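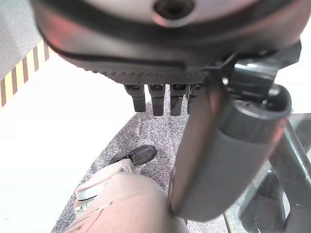

What's happening with the soft toys while the front room gets sorted out?

They go into the lidded boxes on the landing, and anything the children ask for by name stays downstairs in the basket by the door.

Skirnby House shared front room
Notes from the meeting of 15 August 2018
Written up by Tia Haworth

There in person: Ottavio Dal Bello, Sofia Cunha, Syafiqah Nair, me
On the phone: Wojciech Cieślak (lost him twice, and once more during the carpet)

I put the toy answer at the top because three people had asked me in the hallway before we even sat down, and I'd like to be able to get to my own front door. Everything else is in the order we talked about it, more or less. We started late and I typed as we went, so shout if I've got your bit wrong.

1. Last time's notes

All fine, except that I wrote that Ottavio had offered to paint the window frames. What he offered was to look at the window frames. He has now looked at them and says they need painting. Sofia asked if that counted as an offer and he said he'd think about it over the weekend.

The key to the cupboard under the stairs has come back! It was in Syafiqah's raincoat. There's a second one being cut and I'll keep it on my hook.

2. The carpet

We had two prices for a proper deep clean of the gray carpet, both for the whole room with the furniture lifted. Van den Broek came in at $769 and Clandura at $627. Wojciech likes Van den Broek, who did his mother's hallway and left it looking lovely, and he talked about the hallway for quite a while. Clandura can come sooner, and their price has the landing in it as well.

Sofia said a speckled carpet hides so much that she'd happily leave it until February and spend the money on a lamp. I see her point (you can drop half a cracker on that carpet and never find it again) but the babies are down there with their faces in it, so I was for getting it done now. Syafiqah too. Ottavio wanted to know whether we could hire a machine and do it ourselves, and then remembered the year we did do it ourselves, and withdrew the suggestion.

Went with Clandura, four to one. Sofia would like it noted that she was the one. Noted, Sofia.

I'm to ring them and find out how long the furniture has to stay off afterward, because the two websites said different things.

3. The soft toys

This took up most of the evening and I'm not sorry, I enjoyed it. Syafiqah had been through the whole lot before we met and sorted them into keep, wash and don't know. She was very patient about people moving things from one pile to another while she was speaking.

What we settled:

Anything with a loose eye or a battery pack goes. Syafiqah is checking seams as well, and small tears come to me for sewing.

Wash pile gets split between Sofia's machine and mine. Cool wash, inside a pillowcase, no softener. Sofia says air dry only, after what happened to the owl.

Storage is up to nine boxes on the landing, and Ottavio will measure before we buy any, so that people can still get past with a stroller.

The don't know pile was really one long conversation about the tan one. I call it the loaf. Syafiqah says it's an animal and won't say which. Wojciech, who couldn't see it from where he was, voted to keep it on principle. The fabric is a bit dingy, I'll give the doubters that, and there's a little pale flap near the bottom that Ottavio thinks is a foot and Sofia thinks is a label. I've known children walk straight past the brand-new rabbit to get to it, so it stays, and it goes in my wash.

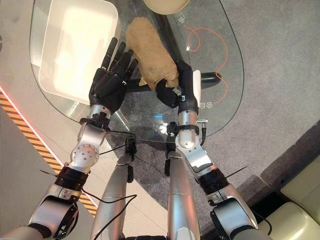
Item 3: the tan plush, at the glass table.

Sofia then asked whether we should stop taking donations of soft toys for a bit. Everybody went quiet and looked at the sofa. Agreed to stop until the boxes are up. I'll change the card in the porch, and if anyone leaves a bag on the step anyway, please bring it in out of the rain and tell Syafiqah.

4. The glass table

I'd put this down as a five-minute item, more fool me.

For those who missed the emails, the worry is whether a glass-topped table belongs in a room where small people are learning to stand up. Syafiqah is firmly against. Her nephew pulled himself up on one just like it and she hasn't felt easy since. Ottavio is fond of it, he says it's the only thing in there that doesn't make the room look smaller, since you see the carpet right through it, and the top is rounded so there isn't a sharp corner to walk into. Sofia said a rounded edge is still an edge.

Wojciech suggested clear bumper strip along the rim. We passed round a sample that Sofia had brought and I have to say it was horrible to touch and smelled of swimming pool, but it did stick. It was still sticking to my sleeve when I got home.

Other ideas, none of them agreed: swap it for the low chest in the hall; put a thick cloth over it on playgroup mornings (a cloth is just something to pull, said Syafiqah, and I think she won that one); move it to the far window and put the armchair in front.

In the end we decided it comes out of the room for the carpet cleaning, as it would have to anyway, and then it stays up on the landing for seven days so we can all see how we get along without it. If we miss it we'll talk about strip again. Ottavio and Wojciech to carry. Please take the rug off the stairs first, both of you.

While it's out, whoever has glass cleaner at home might give it a going over. I did ask for a name against this and didn't get one, so it's probably me.
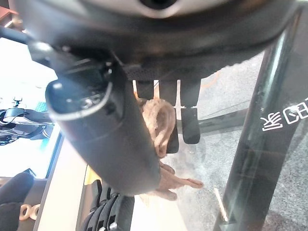
5. Shelves

The Romitz shelves are still flat in their box behind the door. Wojciech has read the instructions and thinks there's a bracket missing. Sofia has also read the instructions and thinks Wojciech had them upside down. They're going to open it together once the carpet's finished, and not before, as I don't want sawdust going into a clean carpet.

Low shelves for board books and blocks, high shelf for scissors, tape and the good biscuits. Ottavio asked for a spot for his chess set. Fine by all.

6. Bits and pieces

Lamp: Sofia brought it up again. There's a bit left from what we'd put aside for cleaning and she may look for one. She's to send a picture round before buying, please, we all remember the last one.

Door: sticks. Ottavio to plane it, and this one he definitely offered, I read it back to him.

Tea towels: whoever has them, could we have some back?

Who's doing what

Tia: ring Clandura, porch card, sewing, half the wash, the loaf
Sofia: other half of the wash, lamp pictures, shelves
Syafiqah: seams and eyes, step donations, toys into boxes
Ottavio: measure the landing, door, carry table
Wojciech: carry table, shelves, tell Van den Broek thanks but no thanks (he wanted to do this himself, on account of the hallway)

Next meeting is once the table has had its week upstairs. I'll send a few dates when I've spoken to Clandura. Syafiqah is bringing the banana cake.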